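Skerkovgate Shared Workshop
Kitchen arm build: second progress report to the Faulkner Fund
August 2, 2019

Period covered

This report covers the work done since the grant was paid and sets out what is left before the final report in November. The build is on schedule apart from the wrist wiring, which has slipped. Spending is within budget.

Work completed

The arm now runs from our own controller. At the time of the first report it could only be moved joint by joint from the supplier's software, and every move had to be typed in. We have replaced that with Pemeo, the control program two of our members started last year. It reads the joint positions, checks them against the limits we set and stops the arm if any joint goes past them. The stop was tested 100 times at low speed and worked each time. It has not been tested at full speed and will not be until the new base clamp is fitted.

The gripper mount was the slowest part of the job. Our first printed bracket cracked along a layer line when the gripper closed on a full tin. The second was printed thicker and lying flat, and held for a fortnight before one of the bolt holes wore oval. The present one is cut from aluminium plate on the workshop mill – this took two evenings, most of it spent on holding the plate steady.

Cable routing has also changed. The gripper cable used to run loose down the outside of the arm and caught on things. It now follows the arm in clips, with a slack loop at the elbow.

Trials in a home kitchen

The application said we would test with ordinary kitchen goods in a real kitchen, and those sessions have begun. The items are not fixed down or marked. The task is to pick up a named item, lift it clear and put it back on the worktop.

Tins and firm bottles are going well. Bags are not. A stand-up bag folds when the fingers close and then slips out as the arm rises, and we have lost more session time to this than to anything else. Padding the fingers helped a little. We are now trying a lower approach with a slower close, using Flurkix, the small grasp planner written by our evening group. 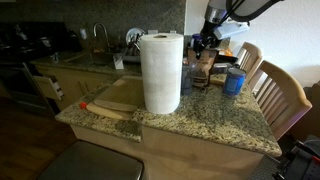
Kiri Halliday
Build lead, Skerkovgate Shared Workshop

The paper towel roll has become a useful test of reach. Stood near the middle of the island it blocks the straight path to much of the worktop, and the planner has to take the arm over or past it. Pale items on the speckled granite are also harder for the software to pick out than strong colours such as the blue can.

Problems and delays

The wrist wiring is six weeks behind. The connectors we ordered were the wrong pitch and the replacements are still on back order.

Spending

Plate, fixings and cable came to less than planned. We ask to move £100 from the printing line to connectors, which would leave £10 in printing.

Next steps

Fit the base clamp, finish the wrist, repeat the stop test at full speed, then go back to the bags.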